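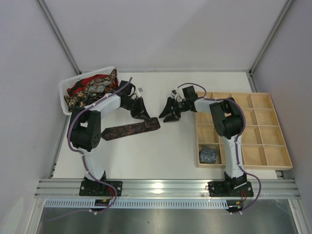

Illham Guitar Cable Recordings

Version 2, 3/9/18
Maintained by Musa Obi

What this is

A set of 167 short audio recordings of electric guitar and bass played through different instrument cables. The playing, the amplifier and the room stay the same as far as we could manage, and the cable changes. It was put together to let people measure what a cable does to the signal from a passive pickup, and to give students something to practise on when they learn to read a frequency plot.

What is in the folder

audio/ holds the recordings, one WAV file per take, mono, 24-bit, 48 kHz.
direct/ holds the same takes from the DI box, before the amplifier.
notes/ holds a plain text file for each cable, with length, plug type and measured capacitance.
takes.csv is the index. Start with it.

The columns in takes.csv

take_id: matches the file name without the extension.
cable: the label we put on the cable, such as G-long or P-short.
instrument: guitar or bass.
pickup: neck, bridge or both.
volume_knob: full or half. Half means the pot was set to the middle mark by eye.
phrase: open_strings, scale, chords or muted.
mic_on: yes or no. Where it says no, only the direct file exists.
remarks: free text, often blank.

Cables used

Gasevley woven cable, short and long. Straight plugs on the short one, one right-angle plug on the long one.
Pennington moulded cable, short and long. The long one has been re-soldered at one end.
Trarneo coiled cable, one length only. We measured it relaxed and stretched and the two readings are both in its notes file.
An unbranded cable from the spares drawer, labelled X. Its shield is noisy when it moves and you will hear that on the muted takes.

All of them are instrument cables. There are no speaker cables in the set. Please don't use the capacitance figures here to choose a speaker cable, where the conductor size matters far more.

How the takes were recorded

The guitar and bass went straight into a passive DI box. The thru output fed the amplifier and the transformer output fed the interface. The cable being tested was always the one between the instrument and the DI box. The cable from the DI box to the amplifier was never changed.

The amplifier was a small valve combo with the tone controls at their middle settings and the reverb off. One dynamic microphone was placed at the grille, a little off centre from the cone, and the stand position was taped to the floor. We let the amplifier warm up for 30 minutes before the first take of each session.

Strings were changed once, between the guitar takes and the bass takes. The guitar strings were therefore a bit duller by the end. Takes are numbered in the order they were played, so you can check for this yourself.

Levels

Nothing has been normalised, compressed or equalised. Input gain was set at the first session and left alone. Peaks sit well below full scale, so the files will sound quiet next to finished music. If you match levels before listening, do it on the direct files and apply the same change to the microphone files.

Known problems

The bridge pickup takes with cable X have a loose-plug crackle near the start. We kept them in and marked them in the remarks column.
One chords take with the Trarneo cable has a passing truck under it.
The half volume setting is not exact. Differences of a decibel or so between half takes mean very little.
In version 1 the labels for P-short and P-long were swapped. They are correct now. If you have results from version 1, run them again or swap the labels.
A person played every phrase, so no two takes line up to the sample. Subtracting one from another will not give you anything useful.

What changed in version 2

Added the bass takes, 75 in total.
Fixed the Pennington labels.
Renamed the colour column to cable. Several cables were black, and the old name confused everyone.
Moved capacitance readings out of the index and into notes/.

Getting started

Copy the whole folder and keep its layout. The index uses relative paths. Any audio editor will open the files. For a first comparison, take the open_strings phrase on the bridge pickup at full volume and look at G-short against G-long above 2 kHz. The difference is small but it shows on a plot, and it gets easier to hear on the direct files.

Licence and credit

Free to use for study, teaching and testing, including at work. Please credit it as Illham Guitar Cable Recordings, version 2. Don't sell the recordings as a sample pack.

Corrections

Send them to Musa Obi with the take_id and the time in the file where you noticed the problem. Corrections to the notes files are welcome too, especially if you own the same cables and get a different capacitance reading. Tell us what meter you used.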